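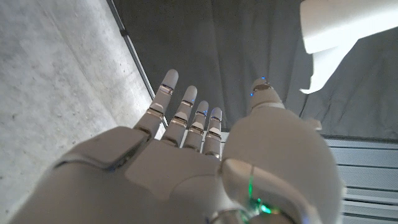

*View from the wrist camera, fingers open*

## How do we get a two-armed robot to pass a funnel from one hand to the other?

**Asked in: School and college robotics** | 3738 views | 2 answers

Hello all! I'm in my college's robotics club and we've got a place at the Clavmont challenge in June, which is very exciting because it's our first go at it. We're working with a two-armed robot with five-fingered hands, and I still grin every time they move.

Our task is called "kitchen helper". One hand has to pick up a soft blue funnel, pass it to the other hand, and then the second hand holds it over a jar while the first one pours in dried rice. Picking up is fine. Pouring is fine (a bit of rice on the floor, but we can live with that). The pass is where it all goes wrong. We did 10 tries in a row last session and only 2 were clean. In the rest, either the second hand closed on thin air, or it grabbed the rim and the funnel folded up and popped out.

Things we've already tried:

- slowing both arms down to half speed
- closing the second hand harder (worse!)
- recording the move by guiding the arms by hand and playing it back in Festarow, the program our club uses
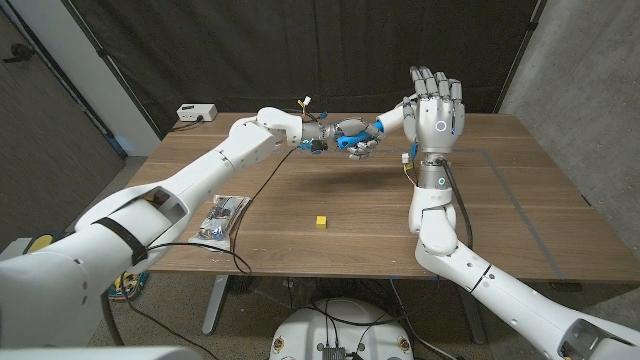

*Both hands over the table, blue piece in the left one*

The playback looks lovely with no funnel at all, so I think the arm positions are nearly right. Is there a trick to soft objects? Should we be using the wrist cameras for this part, or is that making life hard for ourselves? We've only got until the end of May before the arms have to stay as they are under the rules.

---

### Answer 1 – accepted

What a great task to pick. I helped with a team that did something very like it, with a rubber cup, and we had the same folding problem for weeks.

First, stop going for the rim. A funnel is weakest at the wide end, so any squeeze there turns it into a taco. Take it by the cone, lower down, where the walls are closer together and hold each other up. If your first hand is already sitting on that bit, move its grip round to one side when you pick up, so there's room left for the second hand to come in opposite.

Second, have a moment where both hands are holding on. A lot of teams write the pass as "open A, close B" and hope. Try this order:

1. Bring the second hand in with its fingers open and stop both arms completely.
2. Close the second hand gently until the fingers touch, then a tiny bit more.
3. Wait. We used half a second, you may want longer.
4. Loosen the first hand a little and wait again.
5. Open it fully and back away in a straight line, along the direction the fingers point.

Step 5 matters more than it sounds. We used to swing the arm away sideways and the thumb would hook the cup every time.

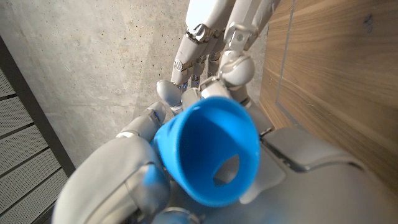
I'd also spend one whole session on nothing but where the second hand comes in from. From above, the fingers can end up inside the mouth or on the lip depending on a very small tilt of the wrist. From the side you get much more forgiveness. Mark the good position in your program, give it a silly name so everyone remembers it, and always start the pass from there. Ours was called "teapot" and it's still in the code.

On the cameras: yes, but only for checking. Get the movement working from recorded positions first, then use a wrist camera to ask one simple question before letting go, which is whether there's enough blue in the view. A bright colour makes that really easy. If the answer's no, go back to the start of the pass and have another try. The judges at our event were happy with retries inside the time limit, though you'd need to check the Clavmont rules for that.

Good luck – please come back and post how it went!

---

### Answer 2

Agree with the above about the cone. Cheap thing to try as well: put something grippy on the fingertips. We cut up an old rubber glove. Check your rules first.

Also are you using the default hand settings in Festarow? The close speed is set quite high on ours and it made everything look like a grip problem when it was a speed problem. Arms at half speed doesn't change the fingers, they've got their own setting.

---

**Comments on answer 1**

> Thank you so much!! Hadn't thought about both hands holding at once, ours was exactly "open A, close B". Trying the side approach at next club. – *asker*

> Does the waiting bit work with the Pavliuk starter code? It seems to skip short pauses for us.

> It does if you put the pause in as its own step. If you tack it on to the end of a move it gets dropped.

> Update: clean passes all through the second half of club tonight, and the finger speed thing in answer 2 was a big part of it. Our good position is now called "pancake". On to the rice! – *asker*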